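코르니스 작업실 소개
코르니스(Cornness)는 나무로 된 놀잇감과 교구를 고르고, 손보고, 다시 내보내는 작은 회사입니다. 거창한 연혁을 기대하고 들어오셨다면 죄송합니다. 연혁은 세 줄이면 끝나고, 그중 한 줄은 이사한 이야기입니다.
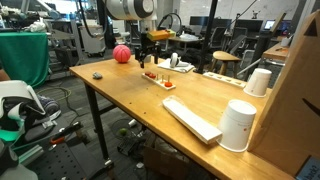 처음에는 작업대 하나로 시작했습니다. 회사 이름도 없던 시절이라 전화를 받으면 그냥 "여보세요"라고 했습니다. 지금은 이름이 생겨서 "네, 코르니스입니다"라고 하는데, 열에 아홉은 "코너스요?" 하고 되묻습니다. 한동안 정정해 드리다가 그만두었습니다. 택배 송장에 적힌 우리 이름은 지금까지 여섯 가지쯤 되는 것 같은데, 물건은 다 잘 도착했습니다.

하는 일
어린이집, 도서관, 복지관에서 쓰는 나무 놀잇감을 다룹니다. 막대에 원반을 끼우는 페그보드, 동그란 구멍이 줄지어 뚫린 나무판, 손에 쥐기 좋은 작은 공 같은 것들입니다. 설명서가 한 장을 넘어가는 물건은 잘 들이지 않습니다. 예전에 서른두 쪽짜리 설명서가 딸린 교구를 받아 본 적이 있는데, 직원 둘이 오후 내내 읽고 나서 결국 원반부터 끼웠습니다.

새 물건만 취급하지는 않습니다. 오래 써서 막대가 헐거워진 것, 원반 색이 벗겨진 것, 형제가 많은 집을 거쳐 온 것도 받습니다. 막대는 새로 깎아 끼우고, 모서리는 사포로 다듬고, 짝이 안 맞는 원반은 서랍에서 비슷한 색을 찾아 줍니다. 이 서랍에 있는 원반이 지난 재고 조사 때 1,897개였습니다. 주황색이 유난히 많습니다. 이유는 저희도 모르고, 빨간색이 필요한 분이 늘 더 많습니다.

작업대에 대하여
손님들이 제일 먼저 묻는 것이 작업대입니다. 꿀색이 도는 긴 나무 상판에 검은 금속 다리를 단 물건인데, 팔지 않습니다. 잔 흠집이 있는 것도 압니다. 다시 갈아 내자는 의견이 해마다 나오고, 해마다 12월쯤 되면 내년에 하자는 쪽으로 정리됩니다.

작업대 위에는 놀잇감만 있는 것이 아닙니다. 뒤집어 놓은 종이컵, 납작한 흰 쟁반, 돌멩이처럼 생긴 회색 물건도 함께 올라와 있습니다. 저희는 놀잇감과 생활용품의 경계를 그다지 엄격하게 보지 않습니다. 종이컵은 쌓을 수 있고, 숨길 수 있고, 굴릴 수도 있는데 값도 쌉니다. 정성껏 깎은 페그보드를 옆으로 밀어 두고 컵부터 집는 아이를 보면 속이 조금 쓰리기는 합니다. 그래도 컵을 치우지는 않습니다.

작업실의 규칙
규칙은 두 가지입니다. 쓴 물건은 제자리에 둡니다. 제자리가 어딘지 모르겠으면 상자에 넣습니다. 두 번째 규칙이 첫 번째 규칙보다 훨씬 잘 지켜지고 있으며, 그 결과 저희는 꽤 많은 종이 상자를 보유하게 되었습니다. 상자마다 이름표를 붙이기로 한 뒤로는 사정이 나아졌습니다. "기타"라고 적힌 상자가 두 개이고, 둘은 서로 다른 상자입니다.

함께 일하는 곳
나무 원반과 막대는 터카치(Takács) 목공소에서 깎아 줍니다. 납기를 물으면 나무한테 물어보라고 하는 곳입니다. 칠은 게르커(Gerker)에 맡기는데, 색상표에 "빨강"과 "조금 더 빨강"이 따로 있습니다. 대여 꾸러미는 셀론(Cellon)과 함께 꾸려서 도서관과 돌봄교실에 보냅니다. 꾸러미가 돌아올 때 원래 없던 물건이 들어 있는 경우가 종종 있습니다. 짝 잃은 양말과 지우개는 보관하고 있으니 연락 주십시오.

방문과 문의
작업실은 오전 10시에 열고 오후 5시에 닫습니다. 점심시간에는 불이 켜져 있어도 사람이 없을 수 있습니다. 회색 카펫이 깔려 있으니 음료는 입구 선반에 두고 들어와 주세요. 수리를 맡기실 때는 원반이 몇 개 모자라는지 미리 세어 오시면 도움이 됩니다. 못 세셨으면 그냥 오셔도 됩니다. 대신 주황색으로 채워 드릴 가능성이 높습니다.

단체 대여와 견적은 문의 게시판에 남겨 주세요. 답변은 보통 다음 영업일에 드리고, 재고 조사 기간에는 하루 더 걸립니다.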